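I have now read three articles on how to carry less, and all three wanted to sell me something. The latest, sent over by my cousin Elisa Morelli, promises that a slim wallet will save my back, my posture and more than 200 hours of rummaging over a lifetime. I'd like to see who timed the rummaging.

I carried the same fat billfold for 11 years. It held loyalty cards for a coffee place in Drikthorpe that closed, a library card from a town I left, and receipts gone blank with age. My back was fine. It still is, apart from the week I moved the freezer.

In August I gave in a little and emptied the thing out on the kitchen table. Most of it went in the trash. I kept the bank card, the license, the insurance card and a folded twenty, and felt pretty much the same as before – a bit annoyed, mainly, at having thrown out a punch card one stamp short of a free sandwich.

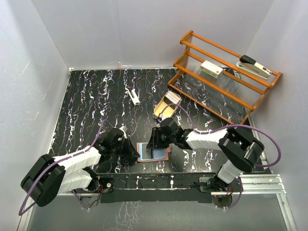

A wallet on a black and white tabletop.

Then there's the price. The one Elisa's article recommends, from an outfit called Jonham, costs 199 dollars. For that you get less wallet. The reviews all say it "changed how I think about money," and I suppose paying that much for a card holder would do it.

I asked at the repair stall in Prurkach what it would cost to restitch my old one. Less than lunch. The man did say the leather was thin at the fold and might not last, so maybe I'll be back here in a year eating my words. Elisa has already ordered hers. She's waiting on the color she wanted.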